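I gave up on the gym in December and started walking to work instead, and I'm kind of hooked! It's 9 blocks past the Urkstead bakery (dangerous), then down the long hill by the library, and I'm at my desk before 8:30 with my brain already switched on.

My friend Lovely Yap got me into it. She walks everywhere, even in sleet, and she kept bugging me until I bought decent shoes. I went with a pair of Pellovs that cost me 90 bucks, and yes, I whined about it for a week. My old sneakers were giving me blisters the size of quarters though, so fine, she was right.

The first couple weeks were rough. My shins hurt, I was sweaty, I forgot my lunch on the counter twice. Then one morning I caught myself taking the long way around the pond just for fun. Who even am I?

The thing I still mess up is drinking enough. I'm fine all morning and then by 3 pm I've got a headache and I'm snapping at people over email.

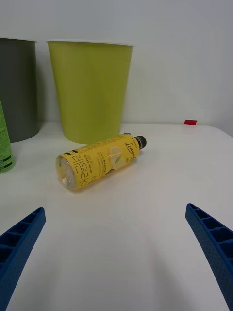 So my new rule is a big glass before I put my shoes on and another one when I get in. Day four and I've only skipped it once. Next up, finding a rain jacket that doesn't make me look like a tent, so send me your favorites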